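Packing helpers wanted, Ploveck

Clarnavetti is a small shop for kitchen goods, and we look for four people to help in our packing room in Ploveck during February. We send most orders in brown corrugated boxes which come to us flat. Your main task is to fold them, fill them and close them with tape.

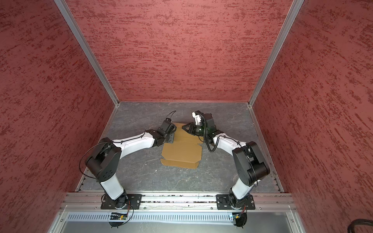

Experience is not necessary. On the first morning you will learn to read the crease lines and to fold the small tabs in the right order. After this you work at your own speed. Please do not worry if the first boxes are not so straight – we keep them for our own storage.

You should be able to stand for some hours and to lift a full box. Basic English is enough. We pay each shift at the end of the same day, and there is soup and bread at noon.

To apply, write a short message to the packing room, Clarnavetti, 86 Ovholm Road, Ploveck. Tell us which days are possible for you and if you prefer mornings or afternoons. A long résumé is not needed. Please write before February 9, 2022.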